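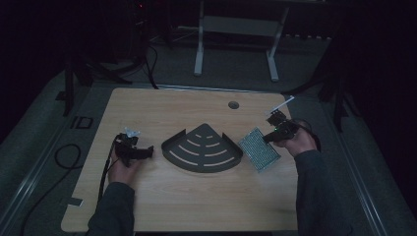

Do hand-held grippers with trailing cables need their own safety rules, when a person and not a motor is doing the moving?

They need a short set of their own, covering cable routing, floor clearance and the state of the device before each session. The rules for powered arms deal mainly with speed, force and guarding, and little of that carries over to a tool that goes only where the operator's hand takes it.

Zillness has published a revised practice note for work of this type, dated 26/05/2018. It replaces a draft circulated in January and applies to the company's own benches at Loseo and to contractors who work there. The Rees site will follow once its floor plan has been redrawn.

The note runs to 19 clauses. The longest section deals with cables. A cable leaving a hand-held device must have enough slack for the full reach of the arm, and the spare length must be coiled outside the walking area. Cables may drop over the edge of a table, but they may not cross the operator's standing position. A clear strip of 800 mm is required behind the operator, and 600 mm on any other side used for access. Stands and tripods count as obstructions and are measured from the outermost foot - the earlier draft measured from the center column, and several benches that passed under the draft now have to be rearranged.

Parts on the table are treated separately. Perforated and mesh items are listed as a snag risk, as the tip of a jaw can enter an opening and hold there when the hand is pulled back. Operators are told to open the jaws fully before withdrawing and to stop if the part lifts with the tool. Sleeves must be close fitting at the wrist. Gloves are left to the site supervisor.

Inspection is by use as well as by date. Jaws, fasteners and cable entries are to be checked at the start of each shift and again after some 2000 grasp cycles, whichever comes first. An indicator light is not accepted as proof that a device is fit for use. The check is done by hand and entered in the bench log.

Grodeva, which supplies training to the Loseo benches, has asked for a change to the clause on lighting. The note sets a minimum level at the table surface but gives no figure for the floor, where most of the cable is. Zillness has accepted the comment and will add a floor value to the next issue. Until then, supervisors are to set a level locally and record it with the bench layout.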